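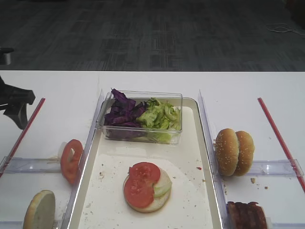
Bottom bun with tomato and cucumber on, cabbage and lettuce in the tub behind.

Herkwood Burger Builds, version 3

A plain-text collection of burger builds, written down layer by layer from the bottom bun up. There are 200 builds in the file. Each one gives the order of the fillings, how they were cut, and a line or two on how the burger ate. I started it as a list on the fridge and I am delighted it has got this far.

Maintained by Dzifa Addo. Last tidied Sun 6 October.

What's in the folder

builds.txt has the builds themselves, one per block, with a blank line between them.
fillings.txt is the list of names used for fillings, so that "cuke" and "cucumber" don't end up as two different vegetables again.
layout.txt covers how to set out the table before you begin.
notes.txt is a ramble. Skip it if you're hungry.

How a build is written

Always bottom to top. The first line is the bottom bun and the last line is the top bun, and everything in between is in the order it goes down. The build that starts like the burger in the picture is written:

bun, bottom, cut side up
tomato, two slices, overlapping
cucumber, one slice, edge under tomato

and then you carry on from there. I love how much those small words do. "Overlapping" and "side by side" are different burgers! Two slices side by side leave a gap down the middle and the sauce heads straight for it. Overlap them and you get a thicker patch of tomato, so the next thing sits on a slope, but the bun stays drier.

The cucumber tucked under the edge of the tomato is my favourite small discovery of the whole project. On top, it slides. Pinned under, it mostly stays where you put it, even when the patty goes on.

Setting out the table

Everything has a lane. The tray goes in the middle with the burger on it and the salad tub at the far end. Tomato and plain bun are on the left, sesame buns and patty on the right. Clear dividers keep the lanes apart without hiding what you've got left, and I wish I'd bought some years ago.

Slices stood on edge are much easier to pick up than slices lying flat. A flat slice of tomato sticks to whatever is under it and you end up chasing it round with a fingernail. Same goes for buns.

Keep the cabbage and the lettuce at opposite ends of one tub. They look gorgeous together (that purple!) but once they're mixed you can't choose, and some of the builds call for one and not the other. Shred the cabbage finely. Lettuce can be rougher.

Crumbs will get everywhere. Wipe the tray between builds if you're keeping notes, or don't, and accept a bit of crunch.

Buns and patties

Most builds used the Wolon sesame bun, 60 g, because our corner shop stocks it. The later ones use rolls from Śliwiński, the bakery by the station, which are softer and want toasting. Where the bun matters it's noted in the build. Patties were around 100 g before cooking and all beef until April, when I started adding bean ones. These are marked "bean" on the patty line.

Known gaps

Sauces are badly covered. I was still writing "sauce" with no further detail well into the second version, and I can't remember which were which. Pickles hardly appear as I don't like them much. There are no double patties at all, and I'd be so pleased if someone sent me some.

The eating notes are one person's opinion, usually mine, written down quickly with one clean hand.

Adding a build

Copy an existing block, change the lines, check your filling names against the list, and send it to me. Do include the ones that fell apart. Mark them "collapsed" and say at which layer it started going wrong if you know.

Free to use and pass on. Please keep the name with it.

Comments

tuteck_canteen
We tried the cucumber-under-tomato thing at lunch at Tuteck and it really does hold better. Could you add one with grated carrot?

Dzifa Addo
Yes! Send me the order you'd put it in and I'll make it this weekend.

marrowfat
Lettuce should go under the tomato, against the bread. Otherwise good list.

pelly
Builds in the second half of the file have lost their blank lines when I open it on my phone. Is it just me?

Dzifa Addo
Not just you, I've put up a fixed copy. Marrowfat, try it both ways and tell me which one drips.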